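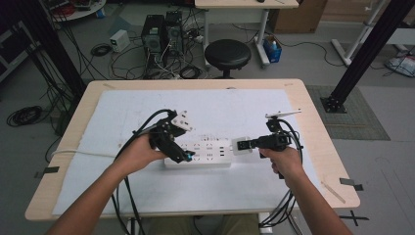
ハードウェア > 手持ちグリッパ > 接続・信号

チケット475:右グリッパの開度が、左へ手を伸ばしたときだけ飛ぶ

状態:解決済み(経過観察つき)
対象:Brillellセル、両手持ちグリッパ(Grukwood製)、収録ソフトEndidness
設置場所:Majumder棟 作業室
起票:2024年5月16日(木)
優先度:中(起票時は「低」。途中で上がった経緯は本文を参照)

■ 起票時の内容

右グリッパの開度の値が、作業の途中で全開の値に跳ね、すぐ戻ります。左は一度も出ていません。

作業は電源タップとプラグの抜き差しです。右でプラグをつまみ、左でタップ側を押さえます。プラグを閉じてつかんでいるはずの間に、記録の上では右のジョーが一瞬だけ全開になります。記録を信じるなら、プラグはその間、宙に浮いていたことになります。目の前では普通につかまれたままです。

再現条件は、まだはっきりしません。右手を体の正面より左へ持っていったときに多い気がします。「気がする」で起票するなと以前に書いたのは私なので、明日は条件を振って確かめます。

エラー表示はなし。Endidnessの画面は終始緑です。この画面が緑以外になったところを見た人がいたら、別のチケットで教えてください。

■ 構成の確認

先に今の配置を書いておきます。前任の手順書は昨年の配置のままで、机の向きからして違うためです。

作業台は明るい色の木の天板で、上に白いフォームボードを敷いています。ボードは擦れ跡がついてきましたが、作業に支障はありません。台の縁の左右に貼った黒テープは、ボードを置き直すときの目印です。床の×印は立ち位置でも何でもなく、以前三脚を置いていた場所の名残なので、そこに律儀に立たないでください。

計算機は台の向こうの床に二台並べてあります。左グリッパのケーブルは太い一本で、上へ輪を描いてから前腕に沿って手前に戻る取り回しです。右グリッパは束ねた数本で、台の右の縁から床へ垂らしてあります。左右で方式が違うのは設計思想の違いと言いたいところですが、右は後から測定用の線を足したので一本にまとまらなかった、というのが実情です。

タップは練習対象であり、セルの電源とは無関係です。コードは台の左へ流しています。過去に一度、練習対象のタップに計算機の電源をつなごうとした人がいました。やめてください。抜き差しの練習に使うものです。

■ 一次調査:ソフトを疑う

一番動かしやすいところから疑いました。正しい順番かどうかは別として、椅子に座ったままできます。

1. Endidnessを再起動。変化なし。
2. 左右の割り当てを入れ替え。右グリッパを「左」として登録すると、今度は「左」の開度が飛びました。症状は名前ではなく本体側の系統についてきます。
3. 平滑化の設定を最大に。跳ねは目立たなくなりましたが、プラグを離した瞬間までなだらかになり、いつ離したのか分からない記録になりました。元に戻しました。
4. 記録の生データを開いて確認。跳ねた区間の値は、すべて上限ちょうどに張りついていました。

4が効きました。ジョーが本当に動いたのなら途中の値があるはずです。全開と把持のあいだを一足で飛ぶのは物理的に無理があり、上限ちょうどという律儀さも不自然です。Grukwoodのこの型は、エンコーダとの通信が途切れると上限値を返す仕様でした。付属の説明書の付録に載っていました。付録の、脚注です。

なお、途切れたことを示すフラグも同時に出ています。Endidnessの側で読んでいないだけでした。緑の画面の謎が一つ解けましたが、直すのはこのチケットの範囲外とします。

■ 二次調査:零点とジョー

通信の線が濃厚になったものの、念のため機械側も見ました。

電源を切った状態でジョーを手で開閉しました。引っかかりなし。戻りも左と変わりません。指先の当て面は右のほうが減っています。プラグばかりつまんでいればそうなります。

零点の取り直しも行いました。全閉、全開、全閉の順で、手順どおりです。全閉の値がわずかにずれていたので直しました。これは今回の症状とは別件ですが、直さずに放っておくと次の人が必ずこれを原因だと思い込むので、先に片づけておきます。

ここで一度、症状が消えました。

関係者に「直りました」と連絡し、その日のうちに撤回しました。消えたのは、零点の取り直しのために右グリッパを台の右寄りに置き、そのままその辺りで試していたからです。左へ持っていったら元気に飛びました。撤回の連絡のほうが、なぜか既読が早くつきました。

■ 三次調査:条件を振る

再現条件を決めるため、右グリッパでプラグをつかんだまま、次の三つをそれぞれ同じ時間続けました。一回90秒です。

・台の右側で、手首だけを回す:飛ばない
・台の中央で、上下に動かす:たまに飛ぶ
・台の左側、タップのコードが出ているあたりまで伸ばす:飛ぶ。よく飛ぶ

続いて、つかむ動作そのものを除外するために、何も持たずに同じ動きをしました。結果は同じです。プラグは無実でした。

次に、左へ伸ばした姿勢のまま、もう一方の手でケーブルの束を台の縁のところで持ち上げました。飛ばなくなりました。手を離すと、また飛びました。数回繰り返して同じ結果です。

要するに、右手が左へ行くほど、縁から床へ垂れた束の重さがコネクタにかかっています。左グリッパのほうは輪の分だけ余裕があるので、どちらへ動かしても根元が引っ張られません。設計思想の違いではないと先ほど書きましたが、結果としては左のほうに思想がありました。

この時点で優先度を「低」から「中」に変更。4月の収録分にも同じ跳ねが混じっていることが分かったためです。混入したぶんの扱いは末尾に書きます。

■ 四次調査:どこで切れているか

引っ張ると切れる場所の候補は三つありました。

(a) グリッパ側のコネクタ
(b) 束の途中、台の縁に当たって曲がる部分
(c) 計算機側の差し込み口

(c)は差し込み口を替えて試し、症状に変化がなかったので外しました。作業中に気づきましたが、計算機のまわりは黒と白の線が絡んでいて、どれがどこへ行くのかをたどるのにいちばん時間を使いました。差し替え自体は一瞬です。両端に札をつけましたので、外さないでください。札が邪魔なら、札より先に線のほうを減らしてください。

(b)はテスタを当てながら曲げてみました。測定用に足した線は問題なし。エンコーダの線も、縁に当たる部分では切れません。外被に軽いつぶれがありますが、中は生きています。

(a)で当たりました。コネクタから出てすぐのところを下へ引くと導通が途切れ、戻すと復活します。外から見て傷はありません。熱収縮チューブをむくと、芯線が一本、被覆の中で泣き別れになっていました。引っ張られたときだけ離れ、緩めると端どうしが触れて通じるという、いちばん付き合いたくない壊れ方です。

最初から完全に切れてくれていれば、起票の日のうちに終わっていました。

■ 処置

(1) エンコーダ線の交換

Grukwoodの予備ケーブルを使いました。棚の予備は左用と右用があり、袋の表示だけでは区別がつきません。コネクタのキーの向きで見分けます。棚の袋にはマーカーで左右を書いておきました。

交換の手順は次のとおりです。

・セルの収録を止め、計算機側から先に抜く
・グリッパの外カバーのねじをゆるめる。一本だけ短いので、置き場所を決めてから外す
・古い線を抜き、新しい線を差す。キーが合っていれば力は要らない
・カバーを戻す前に一度つなぎ、ジョーを開閉して値が追従するか見る
・カバーを戻し、零点を取り直す

短いねじは、今回も一度なくしました。見つかったのは床のマットの模様の上です。灰色の模様に灰色のねじという組み合わせを考えた人は、たぶん掃除をしない人です。白い紙を一枚敷いてその上でやってください。

(2) 荷重を逃がす

線を新しくしただけでは、そのうち同じところがまた切れます。そこで束を途中で受けることにしました。

最初は台の縁にクランプで固定しました。根元は引かれなくなりましたが、今度は左へ伸ばしたときに長さが足りず、手首が途中で止まります。作業者からは「見えない犬に散歩されている感じ」という感想をもらいました。正確な報告だと思います。

次に、縁のクランプからグリッパまでの余長を伸ばしました。台の左端まで伸ばして、なお少したるむ長さです。たるみが出ると今度はフォームボードの上をこすって、置いてあるものを押しのけます。タップが少しずつ左へ歩いていくので、これも不採用です。

三度目は、束を前腕側へ一度戻してから台の外へ出す取り回しにしました。左と同じ考え方です。前腕に面ファスナーのバンドを一本巻き、そこで束を受けます。バンドからグリッパまでは輪を残し、輪の半径は40ミリを下回らないようにします。これより小さいと曲げの力がコネクタに戻ってきて、せっかく受けた意味がなくなります。

バンドは素肌に巻くと長い収録でかゆくなるそうなので、下に薄い布のカバーを着けてもらうことにしました。カバーの洗濯当番は決まっていません。決まるまでは各自の良心で運用します。

(3) 点検項目の追加

始業点検に、次の二つを足しました。

・右グリッパをつかみ、台の左端まで伸ばして止める。開度の表示が動かないこと
・そのままの姿勢でコネクタの根元を指で軽く押す。同上

所要時間は、やる気のない朝でも終わる程度です。左グリッパでも同じことをしてください。今のところ左は優等生ですが、去年の今ごろは右もそう呼ばれていました。

■ 確認

交換と取り回しの変更のあと、三次調査と同じ動きをすべて繰り返しました。一回90秒、条件も同じです。右側、中央、左側のどこでも飛びません。

続いて本番の作業、つまりプラグをつまんでタップに差し、抜き、置くところまでを通しで11回行いました。開度の跳ねはゼロです。途中で一回、差し損ねてプラグがタップの隣に転がりましたが、これは人間の問題として記録しました。

束を持ち上げたり引いたりする嫌がらせ試験も行いました。バンドより先を引いてもグリッパの根元には力が来ません。バンドより手前をわざと引けば来ますが、それをやる作業者がいたら、別の種類のチケットを切ります。

生データも見ました。把持から開放までの途中の値がちゃんと並んでいます。全開の上限値が出るのは、本当に全開にしたときだけでした。当たり前のことがグラフに出ているだけなのに、しばらく眺めてしまいました。

■ 過去の記録の扱い

4月以降の収録のうち、右の開度に上限値への一足飛びがあるものは、そのまま使わないでください。

抽出の条件は簡単で、隣り合う値の差が、ジョーの最高速度で動ける幅を超えているところを拾います。通信断のフラグが残っている記録では、そちらで拾うほうが確実です。フラグはEndidnessの画面には出ませんが、ファイルの中には入っています。黙って記録だけはしていたわけで、責めるべきか褒めるべきか迷います。

拾った区間は削除せず、無効の印だけをつけてください。前後の値で埋める案も出ましたが、埋めてしまうと後からは本物と見分けがつきません。把持中かどうかを手でそれらしく書き込むのも禁止です。やりかけのファイルを一つ見つけたので、元に戻しておきました。善意は感じました。

零点のずれについては、ずれていた期間が分かりません。直前の校正の記録に日付の記入がないためです。記入欄はあります。空いています。開度の絶対値を使う解析をする場合は相談してください。開いたか閉じたかの判定だけなら影響しません。

■ やりとり(抜粋)

【現場】
左用の予備ケーブルを右に差すと、どうなりますか。

【保守】
入りません。入ったと感じた場合は、入ってはいけないところまで入っています。抜いて、力をかけたことを申告してください。怒りません。

【現場】
前腕のバンド、左手にも要りますか。左右で感触が違うのが気になります。

【保守】
左は今の輪で足りているので不要ですが、感触をそろえたいなら線を受けずにバンドだけ巻いてもかまいません。収録の途中で外すと動きが変わるので、巻くなら最初から最後まで巻いてください。

【現場】
左グリッパの先の水色の灯りが、右では見えにくいです。点いているかどうかで通信の判定はできますか。

【保守】
できません。給電を示す灯りなので、今回の症状が出ている間も点いたままです。私も最初の半日はあれを信用していました。

【現場】
ケーブルの束、いっそ天井から吊れませんか。

【保守】
やりたいです。吊るための支柱の位置、揺れ、線の長さを全部やり直すことになるので、別件として起票しました。承認の欄は今も空白です。校正の日付欄と仲よく並んでいます。

【現場】
コイル状に巻いて床に置いてある黒いケーブルは、予備ですか。

【保守】
現役と予備が混ざっています。札のあるものは現役、札のないものは触る前に聞いてください。床に置かないのが正しいのは分かっています。フックは発注しました。

■ 残件

・Endidnessで通信断のフラグを画面に出す。ソフト側へ依頼済み。返答は「緑のままにしておく要望があった」とのこと。要望元を確認中
・右の指先の当て面の交換。減っているが使用範囲内。次の零点校正のときに一緒にやる
・縁に当たってつぶれた外被の部分。新しい取り回しでは縁に当たらないが、測定用の線だけは旧品のまま流用しているので、月に一度は見る
・手順書の改訂。配置図を今の机の向きに直し、立ち位置と誤解される×印のことを追記
・床の×印をはがす。はがした跡が残るかもしれないが、残ったらその跡が新しい目印になるだけなので、そのときは手順書をもう一度直す
・前腕用の布カバーの替えを買う
・外した旧ケーブルは「不良・右・根元断線」と書いて引き出しの奥へ。予備の棚には絶対に戻さないこと。以前に戻した人がいて、その線が何度目かの現役生活を送っていた疑いがあります

経過観察は始業点検の結果で行います。跳ねが再発したら新しく起票せず、このチケットを開き直してください。起票する際は、右手がどこにあったかを必ず書いてください。「なんとなく左」でも、ないよりはずっと助かります。

コメント 11件 シェア 0件

お問い合わせ:Brillellセル保守窓口 | © 2024 Majumder | ページの先頭へ戻る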